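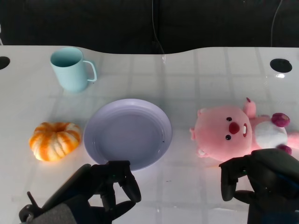 Figure 5-1. Tabletop with a mug, an orange-shaped piece, a dish and a plush toy, both hands at the near edge.

5. Recording a demonstration by remote control

Applies to Clella two-hand systems with Plulta Recorder. Section revised 2018-08-04.

This section covers one operator showing the robot a tabletop task with the Hilbridge hand controllers. Moving the arms by hand with the motors released is covered in Section 6. Complete the joint check in Section 3 and the controller pairing in Section 4 before you begin.

CAUTION: Keep people outside the marked floor area whenever the arm power light is on. The arms can move as soon as a controller is enabled, even if no recording is running.

5.1 Setting the table

1. Switch the arms to Hold.

2. Wipe the tabletop and let it dry. Remove tools, loose screws and packing material.

3. Place the task objects where both hands can reach them without crossing. Figure 5-1 shows a suitable layout, with the mug and dish toward the left and the toy on the right. Leave open table between the two hands.

4. Stand the mug with its handle facing the hand that will pick it up. If the task calls for a change of hands, turn the handle toward the hand that picks it up first.

5. Lay soft toys flat. A toy that is sitting up tends to fall over when the arm brushes it, and the take has to be thrown out.

6. Check the head camera view in Plulta Recorder. All task objects must be inside the view, and the fingertips of both hands should show near the bottom. An object partly hidden by a hand is acceptable at the start of a take.

Note: Bright lamps over the table can leave white spots on a glossy top. Small spots do no harm. If a spot covers an object, move the lamp or the object.

5.2 Bringing the hands to the start pose

1. Put on both controllers and tighten the wrist straps. The strap should be snug but should not mark the skin.

2. Hold your own hands in front of you at elbow height, fingers slightly curled.

3. Press and hold the side button on the left controller until you feel 2 pulses. Repeat on the right.

4. Move slowly until each robot hand is just above the near part of the table. The robot hands follow at half speed during this step.

5. Release both side buttons. The status line changes to READY.

If the status line shows OFFSET, your hands and the robot hands are too far apart. Return to step 2. Do not try to correct an offset by moving quickly – the follower will stop with error 779 and the arms must be reset from the Hold menu.

5.3 Recording a take

1. In Plulta Recorder, select Task, then New. Type a short instruction in the form you would use to tell another person, such as "Put the orange in the dish." Use the same wording for every take of the same task.

2. Press the foot pedal once. A tone sounds and recording starts.

3. Wait one full second before moving.

4. Carry out the task at a steady pace. Approach each object from above or from the side, close the fingers, pause, then lift.

5. Set the object down before you open the fingers. Dropping is recorded as part of the task and the robot will learn it.

6. Bring both hands back to the start pose, including a hand that did no work.

7. Press the pedal once to stop. Press it twice quickly to stop and discard.

Keep small corrections in the take. If a finger slips and you regrip the object, carry on and finish. Discard the take if an object leaves the table, if you bump the dish hard enough to shift it out of reach, or if you stopped partway to talk to someone.

Note: The idle hand should stay still but enabled. Disabling one controller in the middle of a take leaves a gap in the joint data, and Plulta Recorder will reject the file on save.

5.4 Changing the layout between takes

Vary the positions of the objects by a few inches after each take. Turn the mug and the toy as well. Do not mark the object positions on the table with tape or pen.

A simple pick-and-place task usually needs roughly 100 accepted takes before training is worth starting. Tasks that use both hands together need more. Spread the takes over several sittings and change operators if you can.

CAUTION: Return the arms to Hold before reaching onto the table. Do not rely on the other operator keeping still.

5.5 Checking and saving

1. Open the take list and play back the last take at normal speed.

2. Confirm that the camera picture and the hand motion stay in step. Watch the moment the fingers close on the object.

3. Mark the take Accept or Reject. Unmarked takes are left out of the export.

4. Select Export when the sitting is over. Files go to the drive chosen in Section 2.4.

A single export can hold up to 2,192 takes. Larger sets are split automatically and numbered in order.

5.6 Common problems

Fingers close late. Recharge the controllers, then repeat the finger calibration in Section 4.3.

Hand shakes while holding the mug. Lower the grip setting one step. Check that the operator's elbow is supported.

No tone when the pedal is pressed. The pedal cable is loose at the rear of the base, or another window is in front of Plulta Recorder.

Error 779 keeps coming back after a reset. Save the log and send it to Georgiev service with the serial number from the base plate.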